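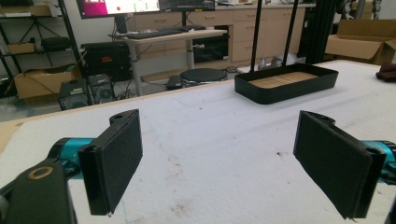
Kindmont Workshop Fund: Second Progress Report, Hand-Held Gripper Build

Home Grants Reports Workshop Log Contact

Filed under: Funded Builds / Robotics / Progress Reports

Sat 3 March

This report covers the second stretch of the grant. The first one was more cheerful, and I have since reread it and would take back a good part. The proposal said that a pair of hand-held grippers, built in a shared workshop from mostly bought parts, could record how a person picks things up well enough for an arm to repeat it. I still can't tell you that is true. I can tell you what we have built and where I think the money is going.

Hardware

Both grippers are together and can be held and squeezed by one person, one in each hand. The finger pads are a soft, matte material, and the lower edges are starting to fray. I raised this as a risk in the proposal and was told it was cosmetic. I don't agree. When the edge of a pad goes, the contact point moves, and the opening we log is no longer the opening at the object. We have 4 spare pads, and I would rather spend on a different material than on more of the same.

The Titedex encoder board in the left unit was replaced once. The seller says the fault was ours. Maybe so, but the wiring diagram that came with it had two pins swapped, and we found that out by testing every line. The right unit has behaved so far. I would not read much into it, as the left one also behaved until it didn't.

Cables remain a nuisance. They drag on the table and pull at the wrist, and anyone holding the grippers learns to move in a way that spares the cable. That habit goes straight into the recordings. The proposal had a line for a battery pack and I cut it to save 255 dollars. I would put it back.

Table and fixture

The test piece is a shallow rectangular tray with a black rim. It is a friendly object: it has low walls and it sits flat. Success with it should not be taken as success with anything else, and I would ask that it not be described that way in the annual summary.

I tried two surfaces, the foam and plain white paper. Foam is kinder to dropped parts but it marks, and the tracking software sometimes takes a mark for a feature. Paper is cheap and can be thrown out. Neither one stays clean.

Recordings

We set a target of 500 usable recordings for this period. The folder holds 1336 files, a number that has already been quoted back to me as good news. A file gets written every time the trigger is pressed, including when somebody bumps it. I have not finished sorting them and will not give a usable count until I have. The Zornum sorting script was supposed to do this for us. On the batch I checked by hand it threw out good recordings and kept one of an empty table, so I have stopped using it.

Timing between the two units is the other open problem. The clocks drift apart over a long session. Restarting both before each batch hides it. I don't consider that a fix.

Next period

Finish the hand sort. Try one other pad material. Run the left gripper for a full session without a restart and write down the drift at the end of it. Try at least one object that isn't a tray.

I am not asking for more money yet. If the drift can't be brought under control by the next report, I think the fair thing is to drop the two-handed part and finish a single gripper properly. The proposal allows for that in its last paragraph.

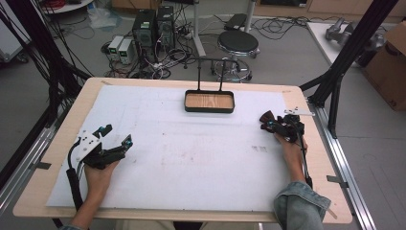 Kariuki asked whether a two-handed setup was ever needed, given that a tray that size can be slid with one gripper. Fair question. The proposal wanted a lift, and a lift with one gripper tips. I agree that the case for two hands is thinner than we made it sound.

Comments (3)

benchrat
Have you tried putting a sync pulse on both lines at the start and end of a recording? You can stretch one clock to match the other afterward. Doesn't cure the drift but at least you'd know how bad it was for each file.

M.
Thanks for not quoting the big number as a result. The last three reports I read on this site all did.

solderandtea
I'd go the other way on the battery. Extra weight on the wrist changes how people move too. Hang the cable from overhead first, costs you a bungee cord.

Previous report Next report All reports Back to top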